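Marking Up Cello Parts for an Octave Transposition

When a cello part is printed an octave too low for the player's taste, or for the room, the quickest fix is a second part written an octave higher. The steps below use an arrangement of an air for string trio, 33 measures long. Any notation program will do.

1. Copy the cello staff to a new file. Leave the score alone, so that rehearsal marks and measure numbers still match.

2. Select all notes and transpose up one octave. Do not use an 8va line in place of this. Players read it late, and it clutters the slurs.

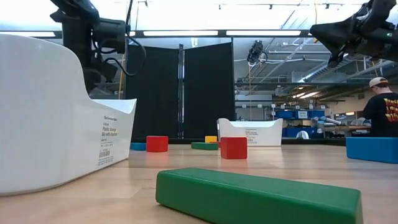 3. Fix the clefs. Notes that sat comfortably in bass clef will now run to four or five ledger lines. Change to tenor clef where a phrase stays above middle C for two measures or more. Avoid a change in the middle of a slur.

4. Check for crossing. In measure 18 of the trio the raised cello passes over the viola, and the chord turns upside down. Put that measure back at the original pitch and rejoin the upper octave at the next rest.

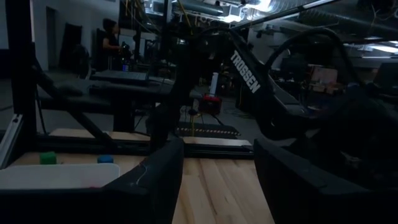

Photo: Nimal Uddin

5. Redo the fingerings. Old numbers are wrong once the hand has moved up the neck, so delete all of them first. Add new ones only at shifts. Thumb position should be marked with its own sign – a number will not do.

6. Remove open-string signs and check harmonics by hand. Most programs move the notehead and keep the sign.

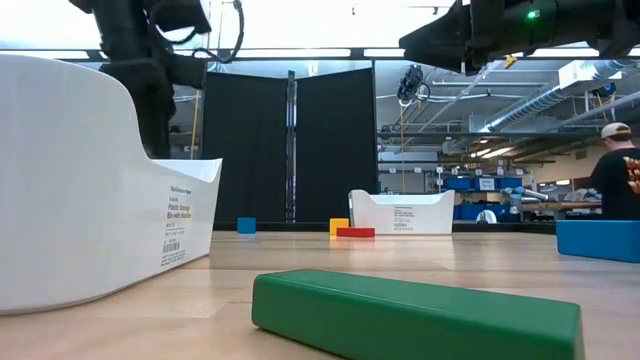 Page turns come last. Set the staff size, then force a page break at a rest of at least two beats. Name each part on the outside of its folder, along with the version and the page size. The label on a storage bin is a fair model: what the thing is in plain words, and the dimensions in smaller type. "Cello, upper octave" is enough.

7. Print a proof and play it through with the other parts at half speed. Mark errors in pencil, correct the file, and print again.
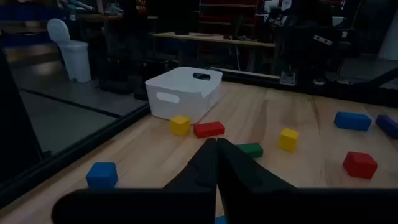
Colored wooden blocks on the tabletop

If the part is to be shared, export it as a PDF at 400 dpi and keep both octaves in the same folder. Use the same measure numbers in each – players do switch versions during a rehearsal.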